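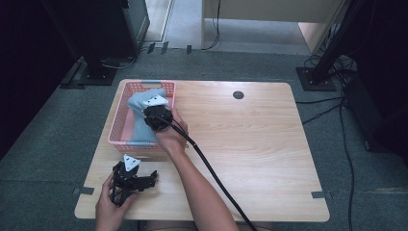
Reading time: 1 minute

About Matance Records

Matance Records is an independent label and music publisher working with songwriters in folk, acoustic pop and roots music. The company was founded by Danai Kyriakidis and Themis Liapis, and released its first album, Zarkedberg, in a pressing of 200 vinyl copies. The catalogue now holds 80 titles, all of which remain available.

Our artists keep ownership of their songs. Recording agreements cover one album at a time, and royalty statements are sent out every March. Nerea Sotomayor oversees artist relations and is the first point of contact for anyone signed to the label.
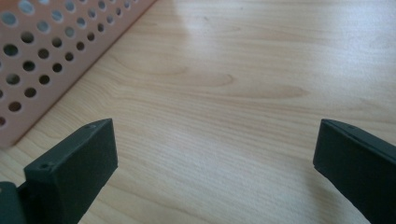 Recording and production

Most of our albums are made at Tsakiris, the label's own studio, under the direction of Dionysis Alexiou. The live room seats a small string section and is also available for hire to artists from other labels. Vinyl editions are normally limited to 2000 copies, with lyrics and full playing credits printed on the inner sleeve. 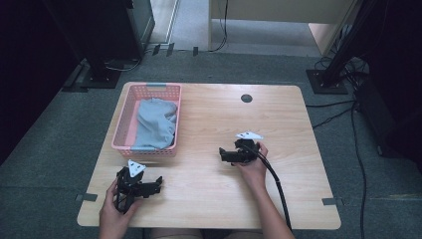

Brarkik, our programme for first-time recording artists, is led by Myrto Sfakianakis. Each artist accepted receives studio time, a producer and help with registering their songs. Listening sessions are informal and take place around a light wooden table with rounded corners, where artists and producers agree on the running order and choose a lead single. Finished recordings are released under the Matance name on the same terms as the rest of the catalogue.

Demo recordings may be sent to the label at any time of the year. Please quote reference 3933 when writing about Brarkik.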